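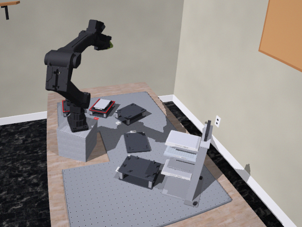
Raili Ikonen replied first: before you pay anybody for a hard water cure, ask your supplier for the hardness figure for your postcode. It's free.

The original post, from Skostlow:

We moved in November and the kettle is already furred up. A salesman from Celtico came round and tested a glass of tap water with drops that turned it pink, then quoted 1,649 for a salt softener, fitted. A neighbour has a magnetic clip on the pipe and swears by it. Do I need either? Two adults, combi boiler, one shower. I'm not keen on spending that much on a kettle.

Raili Ikonen, continued

Of course the drops changed colour. It's a dye, and it will do something dramatic in most tap water. What you want is a number in milligrams per litre, in writing, from someone who isn't selling you a tank.

A salt softener does work, I'll give them that. It swaps the calcium for a bit of sodium and the scale stops forming. Whether it pays for itself is another matter. You have salt to buy for ever, a valve that will want servicing, and a cupboard you no longer have. Get the price broken down into unit and fitting. When my sister did this in Netby the unit was 645 and the rest was "installation", which took one man a morning. She went elsewhere.

If you do have one put in, keep one kitchen tap on the unsoftened supply for drinking, and check what the boiler maker says about softened water before anybody cuts a pipe.

As for the clip on the pipe, ask your neighbour when she last descaled her kettle. I have asked three people this and got three changes of subject.
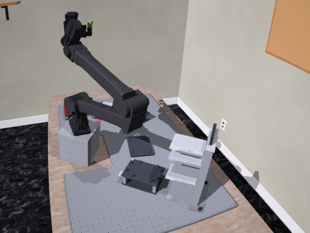
Black arm on its light grey pedestal, wooden tabletop.

Raimo Seppälä

I had a Yaman put in five years ago, paid 1,140 all in. Shower screen is better and we use less soap. Can't say it has saved me money, I never kept the old bills. Haggle.

Poster from Skostlow, 2 March 2023

Thanks both. The supplier's website says "hard", with a number well below the one the salesman wrote on his leaflet. When I rang to ask about this he said theirs was an average and offered me a discount if I signed by the end of the week. I have not signed. Citric acid from the hardware shop cleared the kettle in half an hour, so I'll carry on with that and look at the shower again in the autumn.

Raili Ikonen

Rinse it twice or your tea will taste of lemons. And keep his leaflet.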